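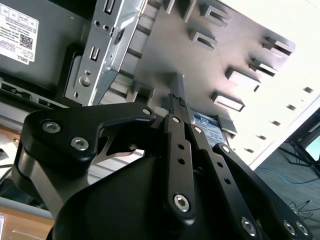 Figure 3. Wrist view of the gripper inside an open desktop case, with a mounted hard drive to the right of the jaw tip.

4.2 What the purchase price leaves out

The budget request that started this study was short. It asked for one arm, one gripper, a wrist camera and a table, and it set the cost against the hours our refurbishing bench spends opening old desktop computers and pulling the drives. On those terms the arm paid for itself quickly. We did not believe the result then, and after going through the records we believe it less now.

The difficulty is easy to see in Figure 3. The finger linkages are wide compared with the room inside the case, and the jaw tip is up against sheet metal close to the drive cage. A person working in the same spot uses two fingertips and a thin screwdriver. Vendor quotations describe a gripper by its stroke, its payload and its grip force. None of the quotations we received gave the outside width of the fingers at the height where they would have to enter a case, and we had to ask for drawings to find out. One supplier, Jemska, sent them within the week. Biso sent a brochure.

We therefore treat finger width as a budget item. If the fingers that come with a gripper do not fit, a second set has to be made, and the cost of making it falls on the buyer. In our first draft budget this line did not exist. In the second it was entered at 4,000 dollars, which covered design time, two rounds of machining and one spare pair. Govindasamy, who prepared both drafts, argued that the figure was too low, and the bench records support him. A finger set that suits one case model may be of little use on the next, and we get whatever machines the donors happen to send.

That last point matters more than the price of any single part. The original request assumed a steady supply of similar machines. We checked this against the intake log, which lists 3,513 desktops received over the period of the study. They fall into 117 distinct case models. A few models make up a large share of the log, and it is tempting to plan for those and send the rest to the manual bench. We think this is a reasonable plan, but it changes the arithmetic. The hours saved must then be counted only on the machines the arm can serve, while the floor space, the service contract and the operator's training are paid in full.

The request also counted an operator's time as zero once the system was running. We could find no basis for this. Someone has to open the side panel, set the case down, check that loose cables are out of the way and clear the table afterward. At our bench those steps take a good part of the total time for each machine, and the arm does none of them. A fair comparison would charge them to both methods. The vendors' worked examples charge them only to the manual one, and this alone accounts for much of the promised saving.

We would also caution against reading too much into demonstrations. The Marquez system was shown to us on a Sunday, at the vendor's site, with a case supplied by the vendor. It performed well. When we asked to bring our own cases to a second visit, the offer was accepted, but the terms had changed: we would pay for the engineer's time, and the results could not be quoted in a comparison. We declined, and the Marquez figures in Table 2 are taken from its written quotation only. Readers should give them less weight than the others.

Kilden took a different approach and offered a rental with an option to buy. Per month the rental is expensive. Even so, it was the only offer that let us put the question to our own intake before committing capital, and for a bench of our size we consider that worth paying for. Our revised plan sets aside rental money for a trial on 100 machines, drawn in the order they arrive, with no sorting by model. Sorting would flatter the arm. The trial budget includes finger changes, stoppages and the time a technician spends standing by, each logged separately.

Two objections were raised to this plan. The first was that a trial of that size says little about wear. We agree, and we have left the maintenance line at the supplier's own estimate with a note that it is untested. The second was that prices may rise while we wait. They may. The bench is working through its backlog by hand in the meantime, and a delayed purchase costs us less than a machine that fits only part of the intake.

We make no claim that automated drive removal is a poor investment in general. A center that handles one leased model in large batches faces a different problem and could reach a different answer using the same worksheet. For mixed intake, the terms that decide the outcome are the share of cases the fingers can enter and the handling time that stays with the operator. Both were missing from the original request, and neither can be read off a price list. Section 4.3 gives the worksheet with these two terms left open, so that other benches can fill in their own values.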